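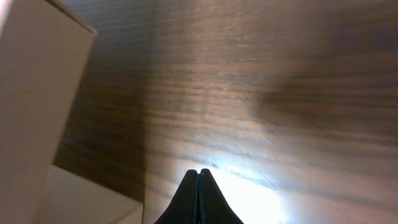
Should I believe the glare result in the Zuketti paper?
posted by Mendonça

They say a wrist camera policy trained with random brightness changes does as well on shiny tables as on matte ones. 200 trials, 74 percent success. I tried their recipe on bare wood with a cardboard box and I don't buy it. Did anyone get their number?

rovodcombe_lab
No. Read the appendix. Only 20 of the 200 trials had a bright reflection near the fingertips, and those aren't reported separately. Brightness changes darken or lighten the whole view, so I'd want to see evidence that they help with one washed-out patch. Run lamp on and lamp off with the box in the same spot, and log them apart.

Namivau
works fine for me, did you update the firmware

user2119
Which firmware? Anyway, 74 percent means little without the matte baseline, and I can't find one. I emailed them in December and got no reply.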